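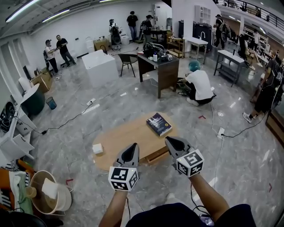 Features > Living > The Tidy Room

Against the coffee table

6 min read

I have owned three coffee tables and regretted two of them. The third was oval, pale wood, with a drawer underneath, and I regretted it too, only more slowly.

The case for the oval is always put the same way. No corners to bark a shin on, softer to look at, kinder to a small room. Fine. But try putting a square book on one, then a tray, then a second book, and see how much of that lovely top you have left. Nallberg, whose catalogue landed on my mat in October, says its oval will "gather the room". Mine gathered post.

Then there is the drawer. A drawer in a coffee table sounds like a gift, and for 9 days or so it is. After that it sits half open, because something at the back has risen up and jammed it, and you learn to walk round it. I emptied mine last month and found 12 pens, a takeaway menu and the instructions for the table.

Wicker baskets are the other great promise. Fold a cloth into a round one and you have a corner that looks cared for. Leave it a week and a cup has moved in. The Kusuma basket costs £56 and has no lid, so everything you meant to hide is on show from above — the angle from which every grown adult sees it. 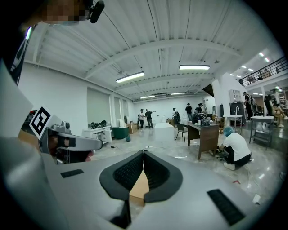
Cardboard does the same work for nothing. I know how that sounds. But a plain box doesn't flatter you, and you don't get fond of it, so sooner or later you empty it. A reader in Drodcombe wrote to say she had kept her spare towels in one for around 20 years and saw no reason to stop. I couldn't think of one either.

The Forkport range tries to split the difference with a white cabinet on which every drawer is the same depth. Too deep for cutlery, too shallow for a jumper. I left one drawer open for a whole weekend to see if it would annoy me, and it did, though less than the price.

What I would buy, if pushed, is a low cupboard with a door that shuts. Put the towels in it. Put one book on the table, and go and read it somewhere else.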